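Open Day at the Dillau Robotics Hall: Your Questions

We open the doors once a year, in April, and every winter the same good questions start landing in our inbox. We've gathered them up so you can plan your visit. If yours isn't covered, please do write to us, we really do read everything!

Do I need a ticket?

Yes, but it's free. Last year 332 people came through, which was lovely and also a bit of a squeeze, so this time we're giving out 286 tickets across the whole day. Children under five don't need their own.

What will I see?

Mostly robot arms doing small household sorts of jobs, slowly and (usually) carefully. The Onyeka table is the one people talk about on the way home. It's all about scooping and pouring grainy stuff, which sounds dull until you've stood there holding your breath over a spoonful of it. The arm works with a little scoop between a glass bowl and a steel cup, and you're welcome to stay for as many rounds as you like.

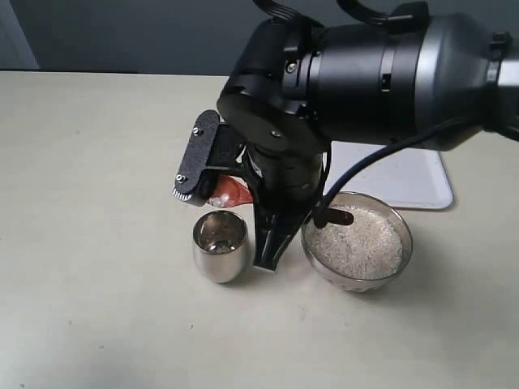
Padetti wrote to us after last year's open day: I came for twenty minutes with my two boys and we stayed until you were stacking the chairs. My only complaint is that the talk by the door was so loud we couldn't hear the person explaining the pouring. Could you move one of them?

We could, and we have! The talks are now in the Borkard room down the hall, with the door shut.

Why grains and not water?

Two reasons, really. Grains are harder than they look, because they pile up, slide and stick in corners, and every scoop comes out a little different. And when a pour goes wrong, we can sweep it up and carry on, while a puddle near the electronics would mean a long break for everybody.

Will the robot make mistakes?

Oh, certainly. We don't edit the day, so you'll see misses and spills along with the good runs. Please do ask the staff what went wrong. They like that question more than you'd think.

Can my kids touch anything?

The arms themselves are hands-off while they're powered, and there's a line on the floor to stand behind. But we do set out a practice table with spoons and cups, so that anyone can try pouring with one hand and one eye closed, and it's surprisingly tricky.

What does the robot see?

We get this one from the seven-year-olds and the engineers alike. Some of our cameras ride down near the gripper, so the view has its own two fingers poking up into it, plus whatever part of the table they're over. It tilts when the wrist tilts, and a corner of a tray may be all the robot gets to see of it.

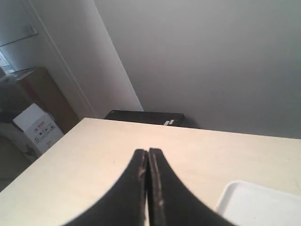

Dillau Open Day Team

How long should I plan for?

Most people spend 56 minutes or so, if our sign-out sheet is to be believed, but bring a snack and give yourself a whole morning if you can.

Is there parking?

The Dillau lot has 210 spaces, and they're free on open day. Use the side entrance, where the ramp is.

Page updated Feb 6, 2026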